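Heltmont is looking for 60 testers for the Cakon, a phone with a 3000 mAh battery and a side-mounted fingerprint reader. Testers use it as their main phone for six weeks and file a short battery log each evening.

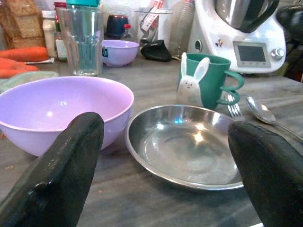

Lavender bowl, steel plate and green mug on the counter

Applicants need an active SIM card and home Wi-Fi. Prior beta experience is useful – not required.
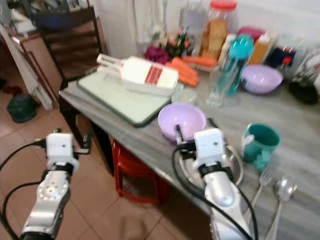

Steel and lilac bowls on the kitchen counter

Send your current phone model and carrier to Graciela Ojeda, device testing, by 18 July 2023. Quote reference 469.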